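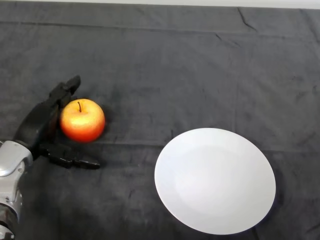 La pomme, l'assiette, la nappe anthracite.

Lecture : 2 min

J'ai acheté une nappe gris anthracite. Je le précise parce que, chez nous, on mange depuis toujours sur du blanc à petits carreaux, et que Teresa Gilmartin, ma voisine de palier, m'a demandé en la voyant si quelqu'un était mort.

Le vendeur de chez Pludura m'avait promis que le sombre « pardonne tout ». C'est un mensonge. Le sombre pardonne le vin rouge, et encore. Il ne pardonne ni la farine, ni le sucre glace, ni les poils du chat, ni cette poussière qui vivait chez moi depuis des années dans la plus grande discrétion. Je possède désormais une brosse à nappe, objet que je croyais réservé aux maîtres d'hôtel et à ma grand-mère.

En revanche, posez une pomme dessus. Une seule, rouge en bas, jaune pâle vers la queue, avec ce brillant un peu vaniteux des fruits qui se savent regardés. Sur les petits carreaux, c'était un goûter. Sur l'anthracite, c'est une nature morte hollandaise, et on hésite à croquer dedans. Itzel Figueroa, qui venait chercher un moule à tarte, est restée devant un bon moment avant de me demander si elle était à vendre.

L'assiette blanche, c'est une autre histoire. Elle vient d'un service Mendoza de 18 pièces acheté en brocante, dont il me reste 5 assiettes plates et une saucière sans avenir. Ronde, sans filet, sans fleurs. Vide, elle fait très bien. Remplie de mes lentilles, elle fait cantine, et la nappe n'y peut rien.

J'ai tenté la version corbeille : poires, raisin, deux figues, tout ce que le marché voulait bien me vendre. On aurait dit le buffet d'un séminaire. J'ai tout remis dans la cuisine et gardé la pomme, l'assiette et le gris.

Reste la question du repas. En octobre, j'ai du monde à dîner, et il faudra bien poser des plats, du pain, des coudes. J'ai ressorti la nappe à carreaux pour la repasser, au cas où. Teresa l'a vue sécher sur le balcon et m'a félicité pour la fin du deuil.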